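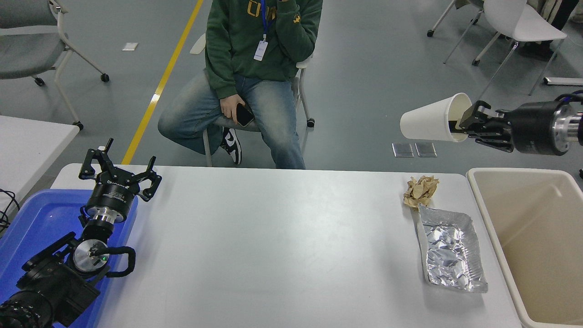 Head camera view, right gripper holding the paper cup, left gripper open.

Ticket 1116 – Somix fingers vs. Fillus fingers, paper cup grasp
Opened by: Halima Biwott, 16th February
Status: open

Cup slips at default force with the Fillus set, 2 of 13 tries. Somix set: no slips, but the rim dents when the cup is held on its side.

Lowered the Somix closing current to 328 mA. Dent still there, smaller. Controller log shows no faults on either arm.

Next: repeat with the foil tray – same current, left arm only. Need the spare finger pads from Podum first.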